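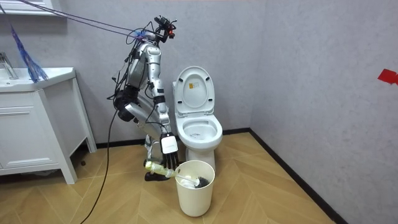
How long does the cleaner need to sit before I flush?
Give it 75 minutes for a first treatment. After that the short soak on the back label is plenty.

Section 2. First use, Trelta bowl descaler

1. Open the window or run the fan. Gloves on.
2. Shut the supply valve, flush once so the level drops.
3. Pour up to 80 ml under the rim, slow, all the way round.
4. Brush the waterline. Leave it alone till the time is up.
5. Brush again, valve back on, flush twice.

Note: old Vernent bottles have a push-and-turn cap. Squeeze the sides or it just spins.

Note: hard water homes, repeat in 2 weeks. Otherwise montly is fine.

CAUTION: never mix with bleach or any chlorine tablet. Take tank blocks out first, flush, then start.

CAUTION: not for marble, enamel tubs or chrome. Splashes, rinse right away with cold water.

Refills: Melnyk or teh Ukwood store, same cap size. Rev. 17 February 2005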